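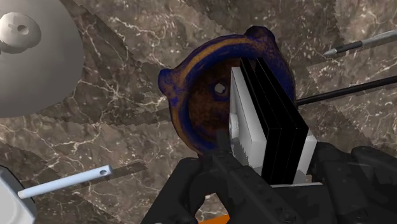
Cleklow Shared Workshop – Robotics Group

Chi-keung Yang has been building the same robot arm for a little over two years, first on a kitchen counter and now in the back bay of the Cleklow workshop. Before any new routine goes to the real arm he runs it in simulation, with a rendered gripper, a rendered marble top and a scatter of parts to work around. We talked on 9 June 2022, while a batch of runs was going on his laptop.

The current job is to pick up a white block faced with three black plates and move it without touching anything else. In the run he had open, the gripper was holding the block right in front of a round metal flange.

"The flange is the thing I worry about," Yang says. "It's low and it has those ears sticking out. If you come in at a bad angle you catch one, and on the real bench that means a bent finger."

He has bent two so far. The fingers are printed at the workshop and take most of an evening each, so he started using the simulator in March to save on plastic. Since then he has logged 2,486 simulated picks. He keeps the results in a spreadsheet, with a column for what got hit.

"The first 1,000 were terrible," he says. "I had the friction set wrong. Everything slid out like soap. I blamed the grip code for weeks and it was one number in a settings file."

The simulator is called Tuvavus. Yang picked it because another member already had it installed and could show him where things were. The arm itself is driven by a secondhand Esik controller board, bought with one dead channel. He moved the wrist motor to a spare channel and has left it that way.

The plates gave him more trouble than the block did. They are thin and stand side by side, and in early versions he let the right jaw press on them directly.

"That was fine on screen. Then I tried it on the bench and they shifted. So now the program squeezes less and waits a moment before it lifts – half a second, maybe. It looks slow when you watch it. I don't mind slow."

He changes the layout between batches. A pen, a couple of rods and a few larger shapes get moved to new positions, and the lighting and the surface change too. The brown marble, with its white veins, came with a pack of textures. His own bench is painted plywood.

"People ask why I don't just model my bench," Yang says. "I did, at first. The camera code got very good at my bench. Then I moved the lamp and it couldn't find the block."

A batch is 20 layouts, and he usually starts one before dinner. If all of them pass he tries the routine on the arm, at low speed, with a hand on the stop switch. He allows himself 30 minutes of bench time per session, a habit left over from when the kitchen had to be cleared for meals.

The next piece of work is the wrist. Yang wants a stiffer joint and has ordered a bearing from Nyberg, the hardware shop two streets over, though it has been on back order for almost a month. Until it arrives he is working on the release, where the block has to be set down upright and the jaws opened evenly.

"Picking up gets all the attention," he says. "Mine still tips things over when it lets go. One side opens a bit early."

He plans to bring the arm to the next open evening if the bearing comes in. Otherwise he will bring the laptop and the two bent fingers.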